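Hotels Should Go Back to Blankets

By Đạt Hồ
August 2022

I spend a lot of nights away from home for work, mostly in mid-priced hotels, and I have come to dislike the duvet. I don't mean the one on my own bed, which I picked out and which suits the weather where I live. I mean the thick white one that almost every hotel now puts on every bed in every season.

The last one I fought with was in Trarnthorpe, in room 204 of a place that was otherwise fine. It was a warm night. The window opened two inches and the air conditioner had a setting for loud and a setting for off. The bed had a fitted sheet, four pillows and a duvet fit for a ski lodge. There was no top sheet. My choices were to sweat under the duvet or lie there with nothing over me at all. I did each of these for half the night and got up tired.

A sheet and a blanket would have solved it. You can push a blanket down to your knees and keep the sheet. You can ask for a second blanket if it's cold. Two people who don't agree about the temperature can each have what they want. A duvet is either on or off, and sticking one leg out the side only does so much.

I asked the manager there why they had switched. She was polite and said guests expect it. She also said beds are quicker to make, and I suspect that is the larger part of it. One item goes over the mattress, gets smoothed out, and the room is done. I can see the appeal if you have a building full of beds to turn over before check-in. I used to clean rooms one summer at a motel outside Brurkitz, and tucking corners all day is hard on the back.

Still, the time saved goes to the hotel, and the bad night goes to the guest. There is also the question of washing. A cover can go through the laundry daily. The insert is big, slow to dry and expensive to send out, and I doubt it goes very often. A blanket is easier to wash, and with a top sheet under it, it hardly touches you anyway.

People tell me blankets look old-fashioned. Maybe some did – the scratchy tan ones with the shiny strip along the edge were nobody's favorite.

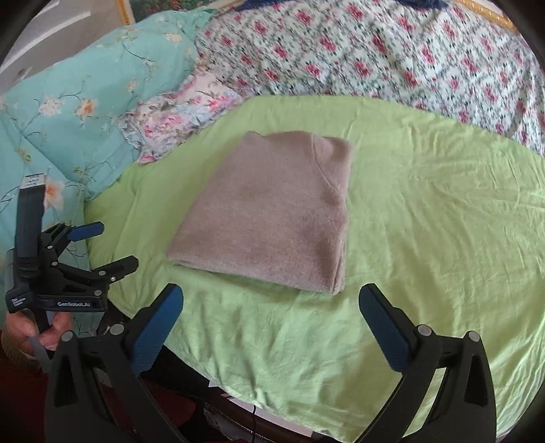

But those went out years ago, and the fleece kind is soft, light and cheap. My sister Ninh bought two for her spare room and I sleep better there than in most places that charge me 700 dollars for a work week. She leaves one folded on the bed and the other in the closet, and you sort it out for yourself.

I am not asking for the duvet to be banned. In October, up north, I'm glad to have one. What I would like is a top sheet on every bed and a blanket in every room, on a shelf where I can find it without calling the desk at eleven at night. Dretico, the small chain I use when I can, still does this. The blankets are plain and the sheets are tucked in too tight, and I kick them loose and go to sleep.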